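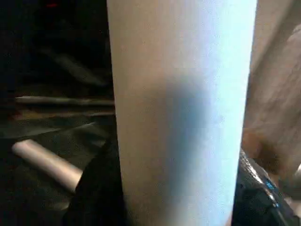
Disposable cups will no longer be handed out at the Oddale community hall from the start of June, after the hall's tenants agreed to share a single stock of washable ones.

The change covers the main room, the upstairs meeting room and the small kitchen behind the stage. Groups that hire any of the three will be able to use the shared cups at no extra charge, provided they are washed and put back on the shelf before the room is locked.

The hall has bought 80 plain tumblers and a second draining rack. The bill came to £1,069, including a new tap for the kitchen sink and the shelving along the back wall. Most of the money was raised at the spring plant sale and the rest came from the hall's repairs fund.

Gaëtan Tessier, who looks after bookings at the hall, said the amount of rubbish had become difficult to deal with on busy weeks.

"We were filling a bin bag with cups after almost every coffee morning," he said. "The bins out the back are emptied once a fortnight and by the second week you couldn't get the lids down. People were leaving bags beside them and the foxes had them open by the morning."

He said the hall had looked at paper cups that could be composted, but the nearest place that would take them was too far away to make regular trips worthwhile.

A trial took place over the winter with cups lent by the Kapoor tea room on Mill Street. Three groups took part: the parent and toddler morning, the over-sixties lunch and the Tuesday choir's tea break, which has since moved to another night. Only two cups went missing during the trial and one of those was later found in a piano stool.

Some hirers were less keen at first. The lunch group said its helpers already had plates and pans to wash and did not want another job at the end of a long shift. It was agreed that the lunch would have use of the hall for an extra half hour, free of charge, so that the kitchen could be cleared without a rush.

The toddler group asked for lighter cups for the children, and a separate box of small beakers has been put on the lowest shelf. Parents are asked to return them to the same box and not to stack them with the tumblers.

Tessier said the tall tumblers had been chosen over mugs with handles because they took up less cupboard space. They will be kept beside the sink, with the glasses used for evening events moved to the cupboard nearest the door. The old tea urn will stay where it is for now, although a smaller one may be bought in the autumn if enough money is left.

A survey of hall users was carried out before the decision was made. Of the replies received, 61 were in favour of washable cups, and most of the remainder said they had no strong view. Several asked for a dishwasher. The hall has had a quote for one but the wiring in the kitchen would need to be replaced first, and that work has not been priced.

Anyone with a booking already in place for June or later will get a short note setting out the new arrangements. Hirers can still bring their own cups if they wish, including disposable ones, but will have to take their rubbish home with them. Caterers working at weddings and other private parties will be given the same instructions.

The remaining disposable cups, about four boxes, will be used up at the bring-and-buy sale at the end of this month. Any left after that will go to the scout hut for craft sessions.

The kitchen will be closed for one morning while the new tap is fitted. The main room will stay open during the work, but there will be no hot drinks until noon. Groups meeting that morning have been told and the toddler session will bring flasks.

Spare tea towels are also wanted. They can be left in the basket inside the front door whenever the hall is open, and should be clean and free of holes.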